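Open evening at Kullport, written up before bed

My feet hurt and I've had way too much free lemonade, but I want to get this down while I still remember it. 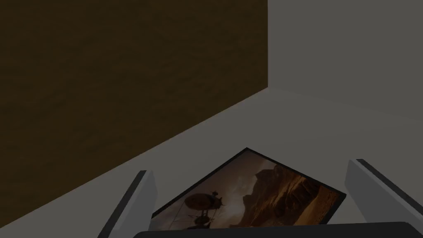
Not one person in that building asked how long it took them to get it right, was the very first thing I heard on the way out to the parking lot, from somebody walking ahead of me. And okay, fair! I didn't ask either. I was too busy gawking.

So, Kullport had their open evening and I went on my own, straight from work. I figured it would be one of those things with a pen and a brochure and a man pointing at a slide. There was a brochure. But mostly it was simulation, big screens all along the back room, and they let you stand there as long as you liked and watch the gripper go after things. The one I got stuck on was the framed picture lying flat on a gray surface, a finger on either side of it. The picture is this airship hanging in a canyon, all orange and brown, and I would absolutely have it in my hallway. I stood there thinking about the airship and missed half of what the guide was telling us.

What I did catch: a flat thing is a pain to pick up. A mug is easy, you go around it. A thin frame lying down gives you hardly anything to hold, and if you come in at the wrong angle you just shove it along. She said they'd run that one task 2370 times on the computer before they let the real arm anywhere near a real frame. I wrote the number on my hand, that's how I know. I asked if it gets boring and she laughed and said the computer does it overnight and she sleeps.

Then the Ilstead people had their turn, in the room with the bad chairs. They do warehouse stuff, sorting mostly. Theirs was the real thing, with a belt and a lot of noise, and it handles almost 800 parcels an hour on a good day. Impressive, I guess? I got bored quicker than I expected. The parcels are all the same brown boxes and it never hesitates. I liked the slow one better, where you're leaning forward a bit and kind of rooting for it.

They had a sign-up sheet for trying the controls yourself and I was number 117, so that was never going to happen. A kid ahead of me in the lemonade line had got a turn and told everybody the joystick was "super twitchy." I'm jealous of a child.

Got the bus back at a quarter past nine, sat over the heater, read the brochure after all. It says there's another evening in October, with the controls open to more people, and you can put your name down by email. Did that from the bus.

I keep picking stuff up tonight and noticing how I do it. The phone bill was flat on the kitchen table and I slid it to the edge with one finger and pinched it there, without thinking about it at all. I want to ask her if theirs is allowed to do that. Must remember to ask in October. Also must call about the phone bill, it's gone up again.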